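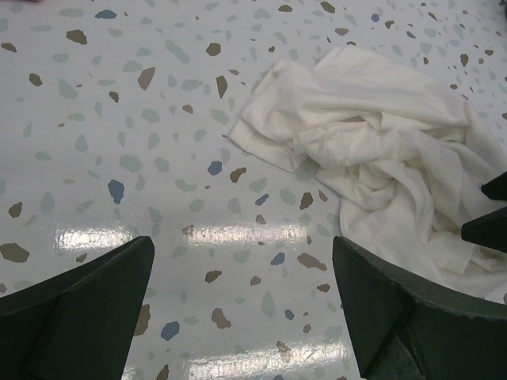

Floor Care FAQ

How soon can I walk on a newly sealed floor?
Wait 10 hours for socks and a full day for shoes. Rugs stay off for a week.

Which cleaner should I use?
A pH-neutral one. Vinegar and bleach dull the Tuvetti sealer — so does dish soap, over time.

How much does one can cover?
300 square feet per coat on smooth floors. Cement takes more.

Can I seal over old wax?
No. Strip the wax first, rinse twice and let the floor dry overnight.

Who handles warranty claims?
Aiman Sinaga, Ernside office, extension 152.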